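Section 4. Care of the fabric top

Please read this section before the first cleaning. It is for all Plardale benches and footstools with a woven gray cover. For leather covers, see Section 5.

4.1 Weekly care

1. Take away blankets, trays and other things from the top.
2. Use a vacuum cleaner with the soft brush. Set the suction to low.
3. Move the brush in one direction, along the weave. Do not rub back and forth.
4. Clean the rounded edges last. Dust stays there longer than on the flat part.

Note: A new cover can give off small fibers in the first weeks. This is normal and will stop. 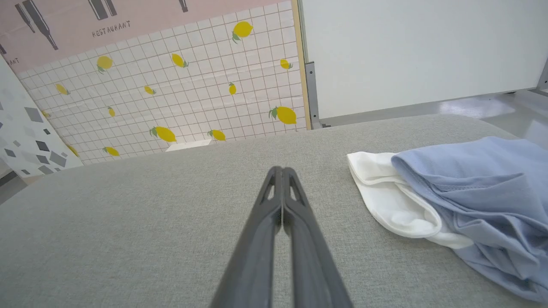

4.2 Removing a spot

You will need: two white cotton cloths, 700 ml of lukewarm water, and 2 teaspoons of mild liquid soap without color.

1. Lift away any solid dirt with a spoon. Work from the outside of the spot to the middle.
2. Press a dry cloth on the spot. Do not wipe.
3. Mix the soap into the water. Dip the second cloth and squeeze it out very well.
4. Test first on the underside of the cover. Wait until the test place is dry and check the color.
5. Dab the spot with the damp cloth.
6. Dab again with clean water to take out the soap.
7. Let the cover dry for 13 hours with a window open. Do not sit on it during this time.

CAUTION: Never pour water directly on the top. The padding under the fabric dries very slowly and can begin to smell.

CAUTION: Do not use bleach, a steam cleaner or a hair dryer. Damage from these is not covered by the guarantee.
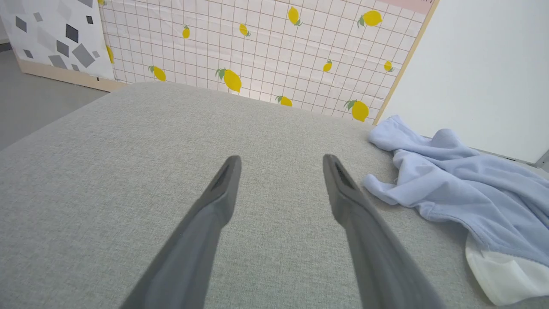
4.3 Pilling and loose threads

Small balls of fiber may appear where people sit often. Remove them with a fabric shaver on the lowest setting, holding it flat. If you find a loose thread, do not pull it. Cut it with small scissors, or push it back under the weave with a blunt needle.

4.4 Ordering a new cover

Covers can be ordered until the end of June each year. Write to Kelly Inskip at the spare parts desk and give the model name and the number printed on the label under the seat.

Text: Vy Tô. Checked by Mervyn Penrose, 16/09/2005.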